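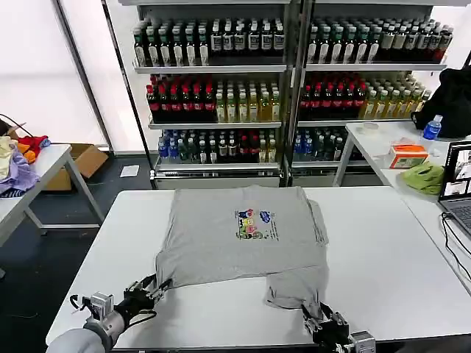
When the manipulation group at Skiston began its garment folding study, the team chose to measure a part of the task that is often left out of published results. Rochelle Whitlock, who leads the group, explained the choice in an interview for this series.

"Most reports give one number, which is how often the shirt ended up folded," Whitlock said. "We wanted to know where a fold is lost. In our data it is usually lost at the grasp, well before any folding takes place."

The study covers 1,654 grasp attempts, recorded over 188 folding sessions on the group's two-arm station. Each attempt was scored by hand under a scheme known as Konent, which the group developed with its partner, Lemaire. A scorer marks how many layers of cloth the fingers have taken, how far the grasp lies from the intended point, and whether the cloth slides before the arm begins to lift.

Layer count proved to be the strongest predictor of a failed fold. According to Whitlock, a policy that took two layers when it needed one rarely recovered within the same session. "The arm carries on as if it has the hem," she said. "It has the hem and part of the back panel. Everything after that is folded around the mistake."

The scoring relies heavily on the wrist cameras. 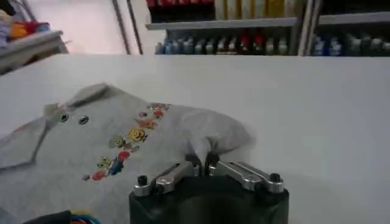 Whitlock described the wrist view as the main source of evidence for layer count, with the head view used to confirm the position of the garment as a whole. From the wrist, a scorer can study the ridge of cloth raised between the two fingertips and the shadowed hollow next to it. Prints are also useful. A band of cartoon characters running diagonally over a gray garment gives the scorer a line to follow across the folds, and a break or bend in that line shows where the fabric has doubled over. Plain garments took longer to score and produced more disagreement between scorers.

To test the scheme, the group set aside 134 attempts and had each of them scored twice, by people who had not seen one another's marks. The two scorers differed on layer count in 26 cases. Whitlock regards that figure as acceptable for a first version but does not wish to see it repeated. "Those cases were discussed one at a time," she said. "Several led to changes in the written guide. In a few of them we still do not agree, and we have recorded them as unresolved."

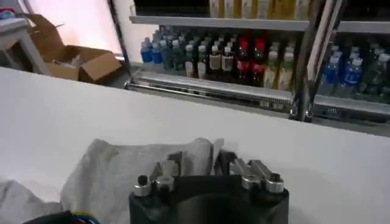
The second part of the study compared two training methods. In the first, the policy learned from complete demonstrations. In the second, which the group calls Grukeck, the demonstrations were divided at each grasp and the short segments before contact were given more weight. Grukeck produced fewer double-layer grasps on shirts. The group found no clear difference on towels, and Whitlock cautioned against reading the result too broadly.

"A towel has four corners and no sleeves," she said. "I would not expect the same method to matter as much there."

She was also asked whether the station's surroundings had any effect on the outcome. She replied that the present study was not designed to answer that question and that a separate set of sessions would be needed, with the table and garments held fixed and the background changed.

The group plans to release the scoring guide in December, together with the list of unresolved cases. Work on long-sleeved garments has started, and the Konent scheme will be extended to record which arm makes first contact.

Search this site Enter keywords Go

Contact | Copyright Skiston. All rights reserved. | Back to top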